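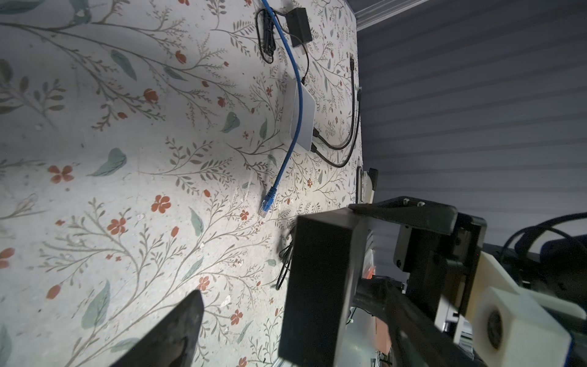
Chapter 2 - Reading time: 12 minutes (2,048 words with exercises and key terms)

Chapter 2
Getting Connected: Cables, Plugs and the Small Network

Some of the most interesting parts of a network never make it into the diagrams. A diagram gives you a neat square, a straight line and another neat square. Then you sit down at a real table with a flat white device, a blue network cable, a black adapter-like box and several thin black cables that all look related, and the straight lines are gone. I love this moment. It is where networking stops being a set of words and becomes something you can follow with a fingertip.

In Chapter 1 we talked about what a network does: it lets one device pass information to another and get something back. In this chapter we pick up the parts themselves. You will learn to tell a cable that carries data from one that carries power, to trace a line from one end to the other without losing your place, and to make a drawing of a small setup that another person could use. Almost all of it can be done on a kitchen table, and a flowered tablecloth pattern will do no harm to your signal!

2.1 Start with the ends

Beginners usually look at the middle of a cable first. The middle has very little to say. It may be black, blue, gray or yellow, thick or thin, and none of that settles what it is for. Makers choose colors freely, and the same shop may sell the same network cable in a whole rack of colors. The ends are where you get real information.

Look again at the table at the start of the chapter and find the translucent blue connector on the blue cable, a little left of center. Its type is called RJ45, and you will meet it again and again in this book. An RJ45 connector is a small clear or tinted block with eight narrow metal contacts on one face and a springy plastic tab on the other. The tab is what makes the click when you push the connector home, and it is also the first thing to break. (Keep a broken one if you come across it. It makes a great thing to pass around in class.)

Notice too that this connector is lying on the tabletop. A cable with a free end is an unfinished sentence, and you should get into the habit of asking about it. Which port could take it? Which device would then be able to talk to which? You can't answer from the cable alone, and we will come back to the question in Section 2.4.

2.2 Data lines and power lines

Every box in a small network needs two kinds of support. It needs electricity to run and a path for its data. Sometimes these arrive through separate cables and sometimes through one. USB cables often carry both, and certain network cables can do it as well, using a method called Power over Ethernet that we meet in Chapter 7.

When Si-eun Gil first taught this unit with the Kidbridge kits, she had her students sort a heap of cables into two piles, data and power. The quarrels over the ones that belonged in both were so good that she added a third pile the next day. Try it at home before you read on. Put each cable where you think it goes, write down your reason, and only then check the labels.

A small black rectangular box is a lovely puzzle in this exercise. It may be a power adapter, which changes the current from the wall into the lower voltage a device wants. It may be a hub, which gives several devices a shared place to connect. From a distance the two can look very much alike. Turn the box over and read it: an adapter will normally carry a line marked INPUT and another marked OUTPUT, with figures in volts and amps after each.

2.3 Tracing a line

Tracing means following one cable from end to end and writing down what you find. It sounds too simple to need a section, and then two black cables cross and you are following the wrong one.

Work like this. Choose one end and name the device or connector there. Hold the cable lightly between finger and thumb and slide along it, lifting it a little at each crossing. Leave coils as they are for now and find where the cable enters and leaves. When you reach the other end, name that too, and write the pair down before you start on the next cable.

If you lose your place, go back to the beginning - guessing the last few inches is how most wrong drawings get made. Ok-hee Maeng, who checked the exercises in this chapter, puts a scrap of paper tape with the same number on both ends as she goes. It's a fine habit and it costs next to nothing.

One safety note before you begin. Trace with your hands and eyes only. Don't unplug anything you did not plug in yourself, and leave any cable with cracked or worn covering to an adult or a technician.

2.4 From table to drawing

Now for my favorite part. Take a blank sheet and draw each device as a plain box, leaving plenty of room between them. Use a solid line for data and a dashed line for power. Where you are unsure, draw the line lightly and put a question mark beside it. A question mark is useful information, and the next person to work on the setup will be glad of it.

A free end gets a small open circle. Label the circle with the kind of connector, if you know it. For our blue cable you would write "RJ45, not connected" and carry on.

Before you start Activity 2A on page 29, you will need:

a pencil and two sheets of paper
paper tape
one network cable of any color
any small device you are allowed to handle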